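Black fabric bag on grey upholstery – lint forever?

zandby_edit
1 February 2021
So I keep dumping my big black bag on the grey seat when I get in, and I swear the two of them are trading fuzz. It's the ribbed knit kind of fabric, soft, and the cushion is that heathered speckly grey stuff. Anyone else? Do I just need a hook?

Florian M.
Hook. Seriously. A loop strap is there to be hung up, and mine has been on the wall since January and the couch looks so much better!

otico418
Disagree with Florian, sorry. My hook pulled the strap out of shape because I carry way too much (laptop, charger, lunch, gym shoes, the works). The seat is fine. Brush it once a week and stop worrying.

Florian M.
Then carry less stuff lol. Strap stitching gives out if the bag's overloaded, hook or no hook.

akos_f
Heathered grey hides everything anyway, that's why I bought mine. Black is the problem – every speck shows up on it. I go over my bag with a damp rubber glove, works better than the sticky rollers.

otico418
+1 on the rubber glove. Don't use it on the ribbed part though, mine pilled like crazy.

zandby_edit
Ooh ok, glove for the smooth bits then. Still not sold on the hook, my walls are white and I know I'll scuff them. Adding a pic so you can see the two colors together, tell me if you'd still go for the brush.

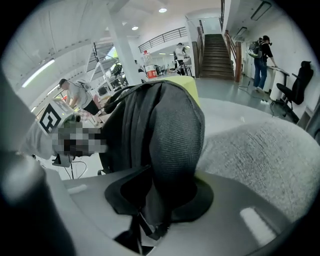

black bag and the grey speckled fabric next to it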